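We're looking for one more software person at Vatness

Hi! I'm Bogdan Kołodziej and I run the manipulation software team at Vatness. We're small, we share one big room with the arms, and since Younis moved over to the planning side we've been short a pair of hands on control and tooling. So I'm writing this ad myself, and if you apply I'm the one who reads it.

What you'd be working on

Our main project is called Sandden. It's the software layer that sits between the learned policies and the arms: it takes whatever the policy wants to do, checks it, smooths it and sends it out to both arms without letting them run into each other. The control loop is C++, nearly everything else is Python. Then there's Stusari, our log viewer, which started as a weekend script and now has 258 open issues (please don't be scared off, a lot of them are mine and say things like "make this less ugly").

A typical week is part coding and part standing next to the table. Right now we spend a lot of time on thin, light objects. A paper cup sounds easy until you have to hold it by the rim - squeeze a bit too much and it folds, a bit too little and it swings around on the fingertips. I'd love for you to take over the grip force code and make it your own. 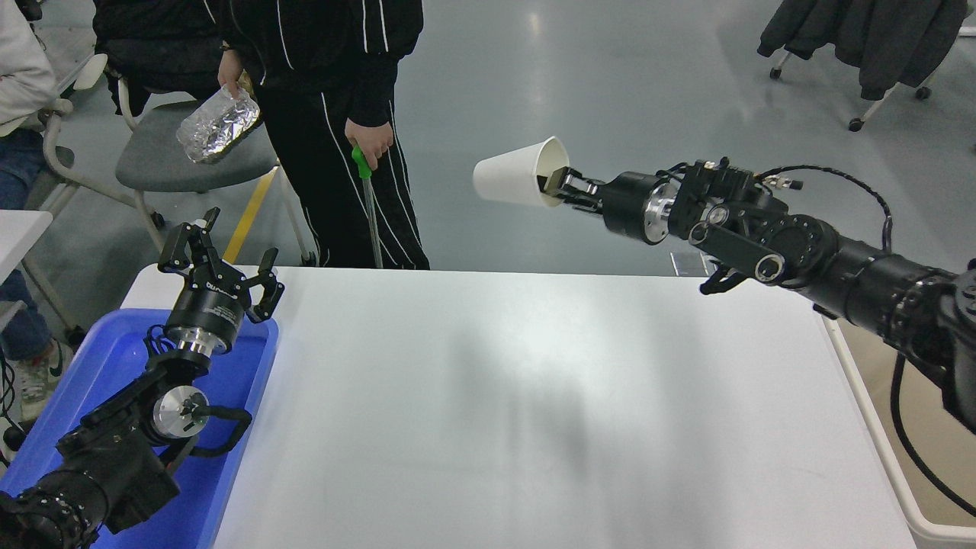 What I'm hoping you bring

You've written control or motion code that ran on a real arm, at work or at school, I don't mind which. You're fine in both C++ and Python. You can read a plot of joint torques and get curious about the weird bump in the middle. If you've worked with camera calibration or two-arm planning, tell me all about it, but I'm happy to teach that part.

You don't need a PhD. I don't have one.

The practical stuff

Full time, on site 4 days a week, the fifth wherever you like. We'd like you to start in June. There's a 2 month trial period, and you get paid the full salary during it. Wednesday afternoons are for fixing tools, no meetings, and that's the one rule I get grumpy about.

How to apply

Send me a short note and a link to some code you like, even if it's old or half finished. Skip the formal cover letter, please! If it looks like a match we'll set up a 60 minute call with me and Younis, and after that you come in and we debug something together on the real setup - no whiteboard puzzles. I try to answer everybody within the week, so if you haven't heard from me, write again and nudge me.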